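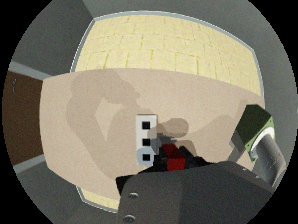
# Pegelhefte Nerkport

Abschrift der handgeschriebenen Pegelhefte aus dem Hafen Nerkport, als CSV mit Begleitdateien. Vorlage sind 32 Hefte, die bei der Reederei Trondine im Keller lagen und dort bis zur Räumung niemandem fehlten. Die Scans selbst liegen nicht in diesem Repository.

## Inhalt

- `ablesungen.csv`: eine Zeile pro Ablesung
- `hefte.csv`: Signatur, Zustand und Lücken der einzelnen Hefte
- `randnotizen.csv`: alles, was neben den Zahlen steht (Eis, Sturm, Reparaturen, gelegentlich Einkaufslisten)
- `korrekturen.md`: Liste der nachträglichen Änderungen mit Begründung
- `skripte/`: Prüfung und Umrechnung

Kodierung ist UTF-8, Trennzeichen das Semikolon, Dezimalzeichen das Komma. Wer mit pandas einliest, muss `sep=";"` und `decimal=","` setzen.

## Spalten in `ablesungen.csv`

| Spalte | Bedeutung |
|---|---|
| `heft` | Signatur des Hefts |
| `seite` | Seitenzahl laut Heft, sonst nachgezählt |
| `pegel` | `nord` oder `mole` |
| `zeit_orig` | Zeitangabe wie geschrieben |
| `zeit_norm` | vereinheitlichte Ortszeit |
| `stand_cm` | Wasserstand in Zentimetern |
| `lesbar` | `ja`, `unsicher`, `nein` |
| `hand` | Kürzel der Schreiberhand |

`stand_cm` ist leer, wenn `lesbar` auf `nein` steht. Bei `unsicher` steht der wahrscheinlichere Wert in der Spalte und der andere in `korrekturen.md`.

## Die beiden Pegel

Abgelesen wurde an zwei Stellen. Der Nordpegel stand an der Kaimauer, der Molenpegel am Kopf der alten Mole. Ihre Nullpunkte stimmen nicht überein. Der Molenpegel zeigt gegenüber dem Nordpegel rund 20 cm mehr an, der genaue Versatz ist nirgends festgehalten. Die Werte sind deshalb nicht umgerechnet. Das Skript `versatz.py` rechnet auf Wunsch um, der Betrag muss als Parameter übergeben werden.

In mehreren Heften wechselt der Schreiber mitten auf der Seite den Pegel, ohne es zu vermerken. Solche Stellen haben wir am Sprung in der Reihe erkannt und in `korrekturen.md` eingetragen. 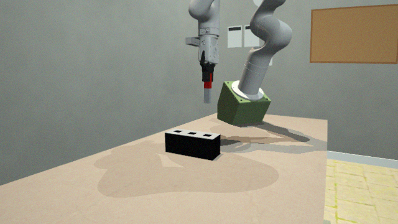 Im Januar wurde oft nur der Nordpegel abgelesen, vermutlich wegen der vereisten Mole. Die fehlenden Molenwerte sind echte Lücken und wurden nicht interpoliert.

## Transkription

Jede Seite wurde von 2 Personen getrennt abgeschrieben. Abweichungen hat Spyros Spanos am Scan entschieden. Nicht entscheidbare Fälle tragen `unsicher`. Häufigste Verwechslung ist 1 und 7 bei Hand `C`, danach 3 und 8 in den Heften mit Bleistift.

Die Vordrucke stammen von der Druckerei Grgić. Bei einem Teil der Auflage ist die Spalte für die Uhrzeit so schmal, dass die Minuten in die Nachbarspalte rutschen. »6 15« kann also auch als 6 Uhr und Stand 15 gelesen werden. Wir haben durchgehend die erste Lesart gewählt, sofern danach noch eine Zahl folgt.

## Bekannte Probleme

- Die Umstellung auf Sommerzeit ist uneinheitlich. `zeit_norm` folgt der Mehrheit der Einträge im jeweiligen Heft.
- Zwei Hefte überschneiden sich zeitlich und widersprechen sich an mehreren Tagen. Beide Fassungen sind enthalten.
- Namen in den Randnotizen sind durch Kürzel ersetzt.
- Ablesungen aus Pravville, die auf losen Zetteln beilagen, fehlen noch.

## Prüfen

```
python skripte/pruefen.py ablesungen.csv
```

Das Skript meldet doppelte Zeitpunkte, leere Pflichtfelder und auffällige Sprünge. Es ändert nichts an der Datei.

## Lizenz und Fehler

Daten unter CC BY 4.0, Skripte unter MIT. Lesefehler bitte als Issue melden, mit Heftsignatur und Seitenzahl.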